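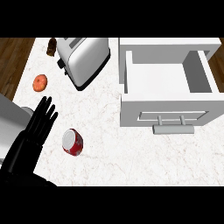 By Chaimae Lamrani, visits editor

At the Andwood open day in Flernthorpe, the first thing Fadwa Abdelaziz shows me is a kitchen that exists only in the simulator. It has a toaster, a red can, an open drawer and one black hand.

"We move the objects and we run it again," she says. "Yesterday we had 220 runs before lunch."

I ask if visitors are disappointed to see a screen. She laughs. "Some of them, yes. The children not at all – they ask to drive."

She has worked here for 3 years. The drawer, she tells me, took most of March. "A handle looks easy. Please try it yourself."

I tried, and I missed it twice.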